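Home & Materials | Features
November 13, 2023
By the Drendine Editorial Staff

Choosing Stone for the Working Kitchen

Natural stone has returned to the center of kitchen planning, and the showrooms of Nanimmont report steady interest from owners of older houses. Many of these buyers are replacing a counter for the first time. The decision deserves more time than it is commonly given.

Marble is softer than granite and reacts to acids. Lemon juice, vinegar and wine will dull a polished finish, and a sealer does not prevent this. It slows the absorption of oils and other liquids, and it should be renewed on the schedule given by the fabricator. Households that cook daily may prefer a honed finish, on which small marks are less apparent.

Buyers are advised to visit the yard and select the slab in person. A small sample gives little idea of how the veining will run across a full counter. The Căpraru yard, outside Nanimmont, keeps 36 slabs on open racks and allows customers to mark the area they wish to have cut - a service that should be requested in writing.

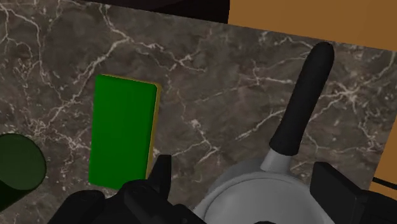 Installation calls for equal attention. Cabinets must be level before the template is made, and the location of each seam should be agreed upon at that stage. Trolon, a fabricator in the same district, asks for 12 working days between template and delivery. Orders placed in February, its quietest month, are often completed sooner.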